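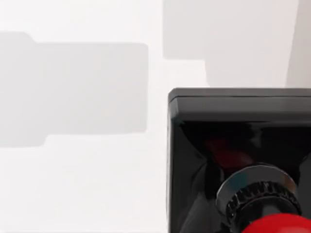

Etenesh Kahsay wanted to know why her sim arm kept overshooting the rack by a whole slot, and could we please cover that before the club meets again in March. Sure thing!

Nine times out of ten it's the approach height, so let's fix that first:

1. Open your Runitz scene and reset the arm.
2. Set the camera render to 256 so it runs fast on the club laptops.
3. Jog the gripper toward the turquoise rack and stop short of the base rail — don't try to reach a slot yet.

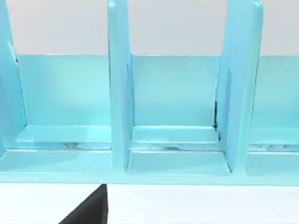 4. Save that pose as `approach`, then drop the speed to 200.
5. Creep in from there, one slot at a time, and save each pose as you go.

I ran mine at 500 once (never again) and blew right past the divider. Send me your pose file if it still drifts!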